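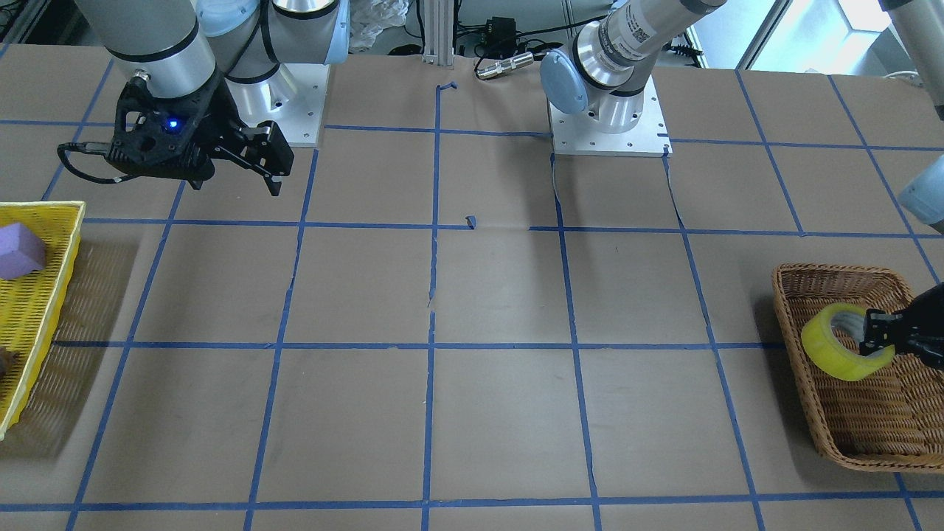

My library card expires in 2069. I have milk with less ambition.

Renewed it at the Bedance branch on 18th February. The form wanted my "anticipated reading needs." I put "some."

They've dropped late fees, so my one reliable donation to the town of Bedance is over.

Limit is now 100 items. I checked out 2, both about decluttering, and put them on the pile.

There's a hold list for the new bread book. I'm number 8. At the speed people here read, I'll be baking in July.

Anyway, if you have the bread book, skip the chapter on rye.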